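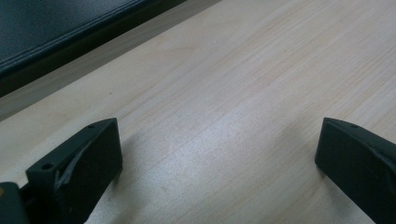

My first season as a shoutcaster (with notes for next time)

So I cast an entire season of Kullus this spring and I am still buzzing. If you've been reading this blog for a while you know I'm a very average Kullus player. My rating peaked at 1000 exactly, stayed there for one glorious evening, and then sank back to where it lives. I love this game out of all proportion to how well I play it. When the Sinaga League put out a call for people to talk over their matches, I signed up before I'd thought about whether I could.

For anyone who doesn't play: Kullus is three against three, top-down, with a big heavy stone in the middle of the map that both teams are trying to shove into the other side's well. You can carry it, but only slowly, and whoever carries it can't fight. Matches run 12 minutes unless there's overtime. It's a wonderful game to watch because the stone is always the story. Even my mom could follow it, and she asked very good questions about why people kept leaving it alone on purpose.

Sinaga is an amateur league, all online, eight teams this season, two matches a night. The broadcast is one person running the spectator camera and two people talking. I was paired with Édgar Ccori, who has been casting since the old beta, and I could not have asked for a better teacher. He does play-by-play, I did color. The way he explained it, he tells people what just happened and I tell them why anyone would do that.

Week one I was terrible! I've gone back and listened, so this isn't modesty. I said "absolutely huge" eleven times in the first match (yes, I made tally marks). I talked over Édgar during the only overtime of the night. I also spent a solid minute explaining stamina drain while a team quietly walked the stone into the well behind my voice, and you can hear Édgar take this tiny breath and then say "and that's a point" as gently as a person can.

What helped most was watching matches on mute beforehand. I'd pick an old one, start talking, record it, and listen while doing dishes. The first thing I noticed was that I described things people could already see. The second was that I never once mentioned the clock. In Kullus the clock changes everything, and with two minutes left a team that's ahead should be playing a completely different game from the one they were playing at the start. Once I started glancing up at the timer every few seconds, I suddenly had things to say.

Édgar's system is that each caster has a page per team with three things on it: who usually carries, what they do when they lose the first fight, and one thing to be curious about. The curious part is my favorite. For Grestik mine said "why do they always give up the left gate?" and I carried that question around for four weeks until I finally figured it out. They want you to come through the left gate! It's the longest path to their well, and their support player can respawn and be back in position before you get there. When they did it in week five I was able to call it before it happened and I nearly fell off my chair. Chat went nuts. Well, chat was nine people, but they went nuts.

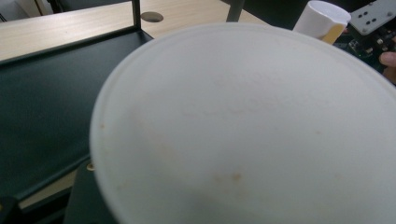

Then there was Flidura. If you know the map you know. Flidura is the one with the flooded middle, where everything slows down and the stone floats, and half the player base wants it taken out of rotation. I used to be one of them. Casting it completely changed my mind. When you play it you're just stuck in the water being annoyed, but from the spectator camera you can see both teams reading the current, letting the stone drift and setting up where it's going to be ten seconds from now. The semifinal on Flidura went to a third overtime and it was the best match of anything I've seen this year. I lost my voice a little. You can hear it go on the recording, right around the second save, and I'm leaving that up forever.

The final pulled 457 live viewers. For a big league that's a rounding error, I know. For us it was enormous, and our previous best was under a hundred! One of the Grestik players had told her whole college club, and a streamer sent his viewers our way when he signed off. The recording is up to 3096 views now and people are still leaving comments on it, including one very long and correct comment about how I got a cooldown wrong in game two. I've thanked that person. I had it wrong all season.

Grestik won, by the way, three games to two. They dropped the first two and changed their carrier for game three, and I've watched that game back more than is reasonable. Their new carrier barely touched the stone for the first five minutes. She just hung around near it so that the other team had to keep someone home. Édgar spotted it first and handed it to me with "what's she doing back there?" and then stayed quiet while I worked it out live. That's such a generous thing to do on air. I want to be that kind of co-caster someday.

A few practical things I wish I'd had written down in week one, for anyone thinking about trying it:

Ask players how to say their names and tags before the match. Every one of them was happy to be asked.

Drink water between games, not during. The microphone hears everything.

Turn your own game audio way down. I had mine at 50 percent, couldn't hear Édgar over the water on Flidura, and stepped on him constantly. I ended the season at 15.

Pick one player per match to really follow. I tried to follow all six and ended up with nothing to say about any of them.

Let it be quiet sometimes! A few seconds with just the game sound right before a big push is lovely, and it took me until the semifinals to dare.

The summer season starts in June and I've already said yes. They're adding two teams and a third caster so that people can take nights off, and the league is still looking for someone to run the camera. If you've got a decent connection and know the maps, please come do it. I'll be over here rewriting my Grestik page, because with that new carrier I have a whole new thing to be curious about.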